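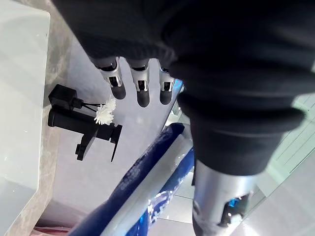 About Stindix

Stindix makes and fits worktops for kitchens, utility rooms and washrooms. We work from a single site in Clurkow, where measuring, cutting, edge finishing and dispatch are handled by the same team. Most of our orders come from landlords, small builders and private households within 30 miles of the workshop.

What we supply

Worktops are cut to order in stone and in stone-effect materials. Light greys with a fine vein make up the larger part of current orders, followed by plain white and charcoal. Standard depth is 600 mm; depths up to 900 mm are available for islands and breakfast bars. Basins can be supplied with the worktop or by the customer. If the customer supplies the basin, it must be on site when we measure, as makers' templates are not always accurate.

The Brarkis range covers straight runs with a square or lightly rounded front edge. The Palumbo range covers curved ends, raised edges and cut-outs for inset basins. There are 31 colours in the two ranges together. Samples can be posted, or viewed at the workshop between 8.30 am and 4 pm.

How an order proceeds

A fitter visits to measure once the base units are fixed and level. A drawing is sent for approval and cutting starts when it has been signed and returned. Changes after that point are charged at cost. Fitting normally takes one day. Joints are placed away from the sink and hob wherever the layout allows. Sealant needs 24 hours before the surface next to it is wetted.

Plumbing and electrical work are not included. Old worktops can be removed by arrangement; please mention this when asking for a quotation.

Care

Wipe with a soft cloth, warm water and a little washing-up liquid. Do not use scouring powder or bleach. Hot pans should be placed on a stand. A care sheet is left with every job.

The workshop closes for the last two weeks of July. In the past year we completed 194 installations. Written quotations are free and remain valid for 30 days.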